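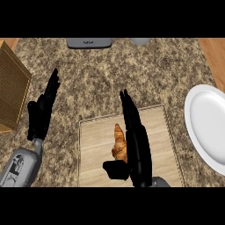

米棕色颗粒纹石材台面,边上是蜜色木头

花岗岩台面发暗、有水印,要不要重新做密封?自己做还是请人?

Hiyori Hamada 发表于 2025年3月14日

房子是去年12月接手的二手房,厨房台面是浅米色带棕色碎点的花岗岩,上一任房主留下的,没有任何保养资料。我们搬进来以后正常做饭,没有特别爱惜,也没有乱来。最近发现几个问题,想请教有经验的人。

第一,水槽右边那一块颜色比别处深,擦干以后过一两个小时才慢慢变回来。早上洗完碗去上班,晚上回来看是正常的,一用水又深了。

第二,灶台旁边有一个油印,边缘不清楚,用洗洁精擦过很多次,没有变化。油印放了多久我不知道,可能我们搬来之前就有。

第三,水龙头底座周围有一圈白色的东西,摸起来粗糙,指甲能刮下来一点粉。我们这里水比较硬,水壶里也有。

我在网上看到有人说用白醋可以去水垢,也有人说石材绝对不能碰醋,两边说得都很肯定。另外,建材店的人推荐我买Jurko的石材密封剂,一瓶300块,说一年做两次。我打电话问了一家上门保养的,叫Makris,报价1470,包括清洗、去油和密封。厨房台面是L形的,不算大。

想问的是:
发暗是不是说明密封层没了?
油印还有没有办法?
白圈用什么去?
自己买一瓶来做,和请人做,效果差得多吗?

台面是不是真的花岗岩我也不能百分之百确定,中介是这么说的。

Prodromos Economou

我做过几年石材安装,现在不做了,按你的顺序说,最后加一点你没问的。

先确认材料。中介说花岗岩,十有八九没错,但市面上有些叫“花岗岩”的其实是别的石头,还有人造石英石也做成这种颗粒花纹。石英石一般不需要密封,涂了反而留一层发花的膜。看水槽开孔的切边,如果那里没有抛光,能看到里面的结构。天然石材的颗粒大小和分布没有规律,人造的通常比较均匀,同样的颗粒反复出现。你说水槽边沾水会变深,光这一条就比较像天然石材,人造石英石几乎不吸水。

如果想排除大理石或者石灰石,在不显眼的地方,比如靠墙的角落,滴一滴柠檬汁,等几分钟擦掉。起小泡或者留下一个发乌的点,就是含钙的石头。花岗岩通常没有反应。这个测试会在含钙的石头上留下痕迹,所以一定找看不见的位置。

然后是密封。做一个滴水测试。台面完全擦干,最好一晚上不用,第二天早上在几个地方各倒一小摊水,水槽边一处,灶台边一处,平时不用的地方一处。等十五分钟,擦掉看颜色。没有变深,说明那里不需要做。变深了但很快恢复,可以做。倒上去一两分钟就变深,应该做。颜色浅的花岗岩孔隙往往多一些,黑色的很多一辈子不用密封。

按你的描述,水槽右边需要做,其他地方不一定。水槽边是洗洁精和水接触最多的地方,这里先出问题很正常。可以只做这一段,不用整个台面都涂。渗透型的密封剂干了以后看不出分界。

另外要检查一下水槽和台面之间的密封胶。如果胶开裂了,水会从切边渗进去,切边没有抛光,吸水比表面快得多。这种情况表面涂多少遍都没用,先把旧胶割掉,彻底晾干,重新打胶。打开水槽柜,用手电照一下台面底下,有水迹的话就是胶的问题。

油印用糊敷的办法。小苏打加水调成牙膏那么稠,敷在油印上,厚度半厘米左右,比油印的范围大出一圈,盖保鲜膜,四边用胶带贴住,在保鲜膜上扎几个小孔。放一天一夜,然后揭掉保鲜膜让它自己干透,干透以后再用塑料刮板刮掉。很多人做不成功是因为还湿着就擦掉了,油是在糊变干的过程中被带出来的。时间长的油印一次不够,可以重复三四次。如果完全没有变化,用丙酮代替水,粉换成高岭土或者滑石粉,开窗,关火,戴手套,旁边不能有明火。先在角落试。

顺序不要弄反:先去油,等台面干透,再密封。先密封的话油就被封在里面了。

白圈是水垢。先用塑料刮片轻轻刮,刮片放平,不要用刀片的尖角。刮不掉的用石材专用的中性清洁剂泡湿软布,敷一会儿再刮。醋的问题,两边都说对了一部分。花岗岩的主要成分不怕醋,偶尔沾一下看不出什么,但是会消耗密封层,有些花岗岩里也夹着怕酸的矿物。大理石碰到醋是一定会坏的。你现在材料还没确认,就不要用了。

价格。300一瓶的密封剂不算离谱,Jurko这个牌子我没用过,不评价。看瓶子上写的是不是渗透型,能不能用在接触食物的台面上。“一年两次”这个说法不用听,以滴水测试为准,我见过五年不做也没事的。

请人的话,1470里面大部分是人工。密封本身没有技术难度:擦干净,晾干,均匀涂一层,等说明书上写的时间,在它变干之前把多余的全部擦掉。最后这一步最重要,没擦干净会留一层发粘的雾,很难看,去掉也麻烦。两块干净的棉布,一块涂一块擦,一次只做一小段。会擦窗户的人就能做。

你要请人,可以问清楚两件事:去油印去不掉怎么算,用的是什么产品。说不出产品名字的不要请。

你没问的:平时清洁用温水加一点点洗洁精,擦完再用清水布过一遍。洗洁精残留时间久了也会让台面发乌,很多人以为是石头坏了,其实是一层膜。不要用带研磨颗粒的去污粉,也不要用漂白剂。刚离火的锅最好垫一下,花岗岩耐热,但是局部突然受热有开裂的可能,接缝处的胶也怕热。

Zuvach

楼上写得很全,我只说自己的经历。

我家也是浅色的,当时请的上门服务,不是Makris,是另外一家,做完确实亮,三个月以后水槽边又开始变深。后来发现就是水槽胶的问题,重新打胶以后好了。所以先看胶,不要急着花钱。

密封我后来自己做的,用的Minitz,味道比较大,做完那天没在家做饭。涂的时候贪快,一次涂了一整面,来不及擦,留了几道印子。后来照客服说的,再倒一点密封剂在印子上,把它化开,马上擦干,印子没了。

油印我用小苏打敷了两次,浅了很多,仔细看还有。现在上面放了个调料架。

白圈我用的是旧银行卡刮的,挺好用。

Hiyori Hamada

谢谢两位。晚上看了水槽底下,靠右边的胶有一段翘起来了,下面的木板摸着有点潮。打算先处理胶,滴水测试等晾干以后再做。

再问一句,割旧胶的时候水槽会不会掉下去?我家是台下盆。

Prodromos Economou

台下盆要小心。先看下面有没有金属卡扣或者支架托着。有的话,只割表面那一圈胶没有问题。如果没有任何支撑,全靠胶粘着,就不要自己割,水槽装满水的时候很重。可以先用两根木条从柜子里顶住盆底再操作,或者这一步请人来做,单独打胶比整套保养便宜很多。

旧胶割完用酒精擦一遍,晾一天以上再打新的,选厨卫用的防霉中性胶。酸性胶有醋味,不要用在石材上。打完24小时内不要碰水。

木板潮的地方把柜门开着,东西拿出来,对着吹几天风扇。如果木板已经鼓起来或者按下去是软的,那一块要换。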